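Markness Hall — pre-season court check, main floor and side court
Tuesday, September 22, 2026
Checked by: Maiara Vasconcelos
Opening fixture: October, vs Indell (league, both age groups)

Scoring: OK / FIX / STOP. Comments after each. Anything on STOP and we don't play.

FLOOR
Main court surface, walked end to end — OK. Dusty in the far corners, mop again before warmups.
Loose boards — FIX. One by the scorer's table side, moves when you land on it. Taped for now. Tape is not a repair.
Line markings — OK. Three-point line worn at the top of the arc, still readable.
Run-off behind baseline — FIX. Volleyball posts stored there again. Need to go in the cage, with the door shut.
Side court — STOP. Damp patch under the window, slippy in trainers. Closed till the roof people have been.

BASKETS
East backboard, glass — OK. No chips.
West backboard, glass — OK, small scratch low left, same one as last year.
Rims level — east OK, west FIX. Dips at the front, somebody has been hanging off it.
Breakaway spring, west — FIX. Slow to come back up. Ametepe fitted these, have called, no date yet.
Nets — FIX. West net down to a few loops. Spare in the office drawer.
Padding on uprights — OK east. West pad split at head height for the under-12s, so STOP for juniors until swapped.
Winch cable and lock — OK, greased.

SEATING AND DOORS
Bleachers, pulled out and locked — OK. Limit is 200 with both banks out, 90 with just the one. Sign at the entrance still says 70, thats from the old layout, please replace.
Handrail, top row — FIX, two bolts loose.
Fire doors — north OK, south sticks. Opens with a shove. Not good enough, FIX.
Exit lights — OK, all lit.

EQUIPMENT
Game balls — 28 pumped and checked. Old ones with the bald patches go to the summer camp box.
Shot clock — OK. Horn works, very loud.
Scorboard — FIX. Away fouls stuck on 4.
First aid kit — FIX. No cold packs. Ordered from Flornura with the tape.
Stretcher — OK, but it was behind the chairs. Keep it clear.
Defibrillator — OK, battery light green. 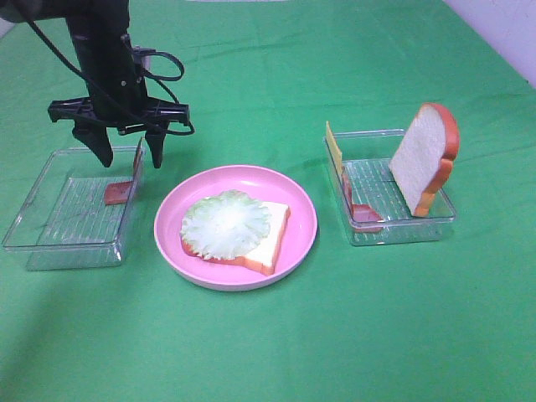
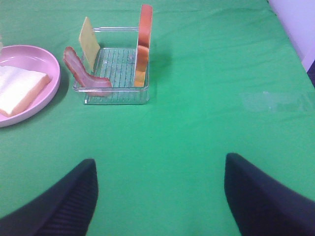 Green cloth in both.

LOCKER ROOMS
Showers, home — OK. Away — one head dripping, FIX.
Floor drains — OK.
Benches — splinter on the long one in away, sanded it myself.
Referee room lock — FIX. Key turns, nothing happens.

Recheck needed before Indell — west rim, west pad, south door, loose board. Rest can wait a week if it has to. Side court stays shut whatever anyone tells you about practice times.

M.V.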